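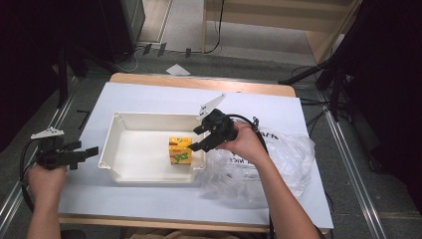 4 min read

I have been reading the sides of food packages again, which my family will tell you is a bad sign. This time it was the word "natural," and the way it can sit on a kids' drink right next to a sugar number I'd expect on a candy bar.

What set me off was a store-brand apple drink called Siteno. Front of the pack: "made with real fruit." Back of the pack: water first, then sugar, then apple juice from concentrate at 17 percent. I suppose that is real fruit. If I put one raisin in a bucket of sand I could say the bucket was made with real fruit too.

I wrote to the company and asked what "made with" meant to them. The answer came back in August and said they were "committed to fruit-forward refreshment." I wrote again. Same sentence, different greeting.

Then there are the serving sizes. Furna, the granola people, list 91 calories a serving, and it looks fine until you weigh out a serving and see it barely covers the bottom of the bowl. I eat around 300 calories of the stuff before I've sat down. Who is that number for? Not anyone who eats granola.

A couple of readers have told me I should just use one of the scanning apps. I tried Urotach for most of the summer. It gives everything a score and a little colored dot, and I'd like to know where the score comes from. The help page says "our own method." Plain oats got a lower score than a protein cookie. When I looked up who makes the cookie, it was Kakakhel, and their ad was running along the bottom of the app. Maybe those two facts have nothing to do with each other. I deleted it anyway.

I'm not telling anyone to stop buying juice. I buy it. I just don't think the front of a package is information, and I've started treating it the way I treat the paint color on a used car. The list on the back is dull and printed too small, and it's still the only part they can get in trouble for.

Next I want to look at bread, where "wheat" seems to mean brown.

Shared 17 times | 6 comments

Contact | Copyright, all rights reserved | Back to top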